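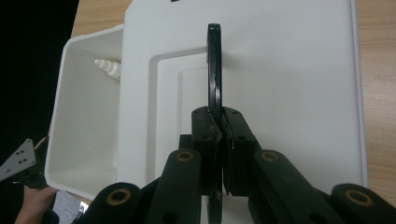 A thin black ring on a white board, right beside the molded recess.

She has been sorting other people's small things at the Drinard workshop for 18 years, and she still gets cheerful when she talks about containers. "Give me a tub and a box with a proper lid," she told me over a very long coffee, "and I can get most of a shelf into order before lunch."

We use cookies to improve your visit. Accept | Manage settings
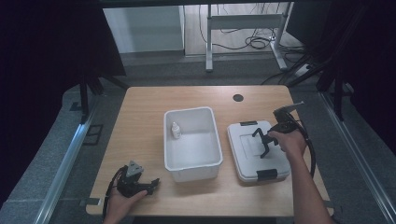 The open bin and the lidded box, side by side on the wood table.

The open one, she says, is for anything you reach for all day — the little dropper bottle, for instance, tucked up in its corner. The box is for the rest. "I like a latch on both sides. My mother tied hers with string, bless her, and we were forever picking at the knots!"

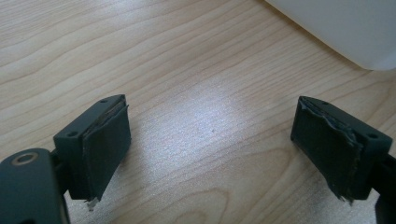

Pale wood and plenty of grain.

Then we got onto tables, and there went the afternoon. She loves a light wood top. "You see every speck on it, and I wipe mine down 5 times a day, and I'd still choose it again."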